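Sallen Overland Touring Group
Minutes of the route planning meeting, April
Meeting opened 7.05 pm, clubrooms

1. Previous minutes

Accepted with one correction. In item 4, the bore at the southern end of the Getari track was recorded as potable. It should read "suitable for washing only". The route notes have been changed to match.

2. Route

The chair tabled the third draft of the winter route. Total distance, out and back, is 3514 km, measured from the clubroom gate. The second draft was shorter but used the stock route west of Jirketti, which the leaseholder has closed to through traffic until the grids are replaced.

The revised route leaves the highway at the Sallen turn-off, follows the graded road to Jirketti, then takes the Getari track north to the salt pans. The return is by the sealed road. Members noted that the sealed return adds a day but removes the need to cross the creek twice.

The question of a side trip to the old survey camp was raised again. The access track is unmarked for most of its length and the last party to report on it turned back at a washout. Agreed that the side trip stay off the published route. Vehicles wishing to attempt it may do so from the second Jirketti camp on the rest day, in pairs, with return by 4 pm and a radio call on departure and on reaching the washout.

3. Fuel

The longest section without a confirmed supply is Jirketti to the highway roadhouse by way of Getari, 933 km. The pump at Getari is working but is not staffed and the owner will not guarantee stock. It is to be treated as no supply for planning purposes.

Each vehicle is to carry enough for the full section plus a reserve of 30 litres. The reserve is per vehicle and is not to be pooled. Consumption in sand should be worked out from the member's own log and not from the maker's figure. Members without a log from a previous trip are to submit one from the shakedown weekend.

Discussion followed on roof-mounted jerry cans. The view of the meeting was that full cans should be carried low and inside the wheelbase where the vehicle allows it, and that roof carriage be limited to empty cans. No vote taken. The route secretary will put wording in the vehicle sheet.

4. Speed and tyres

Convoy speed on graded road set at 70 km/h. On the Getari track the lead vehicle sets the pace. A request to raise the graded road limit was not supported.

Tyre pressures for the track will be set at the cattle grid, cold, before the day's driving starts. Every vehicle must carry its own gauge and its own compressor. Two members reported that their gauges read differently from the workshop gauge at Vasilakis. Gauges may be checked at the workshop counter in the week before departure, no charge.

Split rims were discussed. Not prohibited, but owners must be able to change a tube without help.

5. Water

Minimum carriage unchanged from last year. Tanks are to be drained, flushed and refilled in the week before departure. At least one third of each vehicle's water is to be in separate containers, so that a split tank does not leave a crew without.

The bore correction under item 1 was read out again for those who arrived late.

6. Navigation and records

Paper sheets will be issued for the whole route. The digital track file will be sent out once the Jirketti section has been redrawn. Members are asked to delete the second draft from their units before loading the new one, as both use the same waypoint names.

A trip log is to be kept by each vehicle: odometer at start and stop, fuel added, surface, time at each waypoint. Remarks on scenery are welcome but should go in the right-hand column. Last year's logs were difficult to combine where the two had been run together.

The meeting considered whether old place names on the 1960s sheets should be carried onto the new ones. Agreed to show the current name first and the old name in brackets, except at Getari, where the old sheet puts the name on the wrong side of the creek.

7. Permits

The transit permit covers the road reserve only. Camping outside the marked areas requires written consent. Consent for the first Jirketti camp has been received. Consent for the salt pan camp is outstanding and the route secretary will follow up. If it is refused, the convoy will camp at the track junction and visit the pans by day.

8. Action items

Route secretary: salt pan consent; vehicle sheet wording on fuel cans; redraw of the Jirketti section.
Chair: confirm roadhouse opening hours.
All members: fuel log, crew list and emergency contact in before the next meeting.

9. Other business

The high-lift jack left at the clubrooms after the recovery day is still unclaimed. It will go into the group kit if not collected by the next meeting.

Meeting closed 9.20 pm.
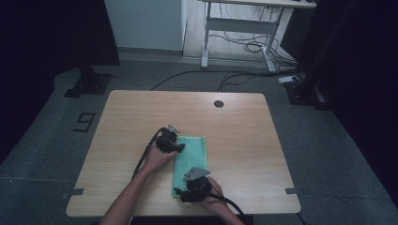 Tiago Arruda: On item 3, could the vehicle sheet say whether the reserve is counted at Jirketti or at the start of the track? I filled up at Jirketti last time, then did the loop out to the second camp and back, and that came straight out of what I'd put down as reserve. I'd also like the side trip fuel listed separately so people don't take it from the same cans.

1 comment | 4 shares
Contact the route secretary | © Sallen Overland Touring Group | Back to top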